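### 3.2 Small things in a shared box

Most studies of household clutter start with the drawer or the closet. We started with the open box on the table, and it turned out to be a wonderful place to look! Across the Stusadgate homes we logged 546 small objects living in 35 shallow boxes and trays. Very few of those boxes had one clear purpose. Toys sat beside soap, lids sat beside parts with no obvious partner, and people could still tell us with real confidence where a thing "went."

Figure 3 comes from the home we call Cultodska. The box is white cardboard with pink edges, set on a dark round table next to a cloth embroidered with purple flowers. The mix in panel (a) is a treat for anyone who cares about sorting: an oval purple soap with a floral pattern, an orange toy cheese with round holes, and a maroon puzzle-shaped piece bearing the number 11. Under the scheme of Subbarao Iyer, which we follow for this section, the soap is a "visitor" and the cheese a "resident." The puzzle piece is harder to place - it clearly belongs to a set, but no other numbered piece was logged in that home.

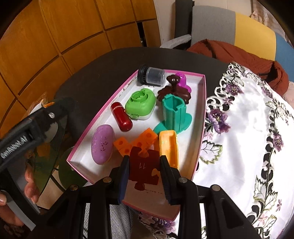 #### 3.2.1 The last object

Our coders had expected the leftovers to be the dull part of the work. They were the liveliest! When we asked people to thin out a box until only one thing was left in it, the choice was seldom the prettiest or the most used. Containers came up again and again, and people talked about them in terms of what they might hold someday ("that one's for buttons, once I have buttons").

Panel (b) shows the same kind of pink-rimmed box with a small cylindrical container on its side in a far corner. The body is cloudy plastic and the lid or base is black. We coded it as a "keeper" under the Skinness rules, a class that takes in any vessel regardless of what is inside. The bare floor matters too. Scuffs on the inner wall, like the small brown ones just below the rim, went into the wear score described in Section 2.

**Figure 3.** Shared box, Cultodska home. (a) Mixed contents. (b) Container in the far corner.
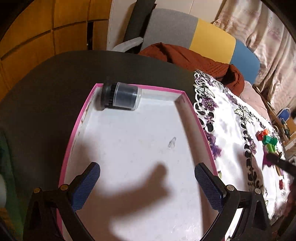
#### 3.2.2 Agreement between coders

Two coders worked through every box separately and met in October to compare notes. They disagreed on 47 objects, nearly all of them loose parts such as caps and short tubes. The Kováčik labels settled most of these cases, and the rest were left as "unplaced" - a label we have grown quite fond of.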